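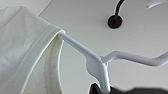

Re: [teleop-users] Hanger grasp, leader arm or hand guiding?

Lorraine Bunting wrote:
> We have 60 demos of the garment task from the Rorkitz leader arms and the policy still grabs the hanger too near the neck. Did Heywood get better results by hand guiding? Also, which part of the hanger do you have people grip?

Lorraine,

We tried both at Heywood. Hand guiding gave us 158 episodes and remote control gave us 401. The hand-guided ones are smoother, but the operator's sleeve gets into the wrist view and we ended up dropping a lot of them. I would stay with the leader arms.

On the grip: we ask for one arm of the hanger between the fingers, with the junction and the neck left clear, as in the wrist view at the top. The white garment is on the other arm there. Pick one rule and have all your operators follow it. Ours did not at first, and the policy wavered between two grasps.

Two other things to check:

- Slow down for the last 15 mm before closing. Our early demos rushed it.
- Keep some episodes where the operator misses and tries again. Trim the long pauses – leave the correction itself in.

The Sallotus config we use is in the Plincombe repo, under garments. The gripper force in there is set for plastic hangers, so change it if yours are wire.

What rate are you recording at? I didn't see it in your May notes.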